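4. Placing the cabinet on the table

Before you start, check that the Letden table stands level and that all the feet touch the floor.

4.1 Clear the table top and wipe it with a soft cloth.

4.2 Lift the Gronus cabinet with two persons. Hold it from below, never by the edges of the openings.

4.3 Put it down with the two openings to the front. Leave 80 mm free behind it for the cables.

Caution: Do not push the cabinet over the table top - the feet can scratch the surface.

4.4 Look along the table from the side. Both openings must be free, and the leg at the end of the table must stand straight.
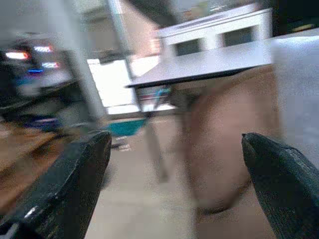 4.5 Tighten the 3 screws under the table top by hand.

Note: After one week, please tighten them again.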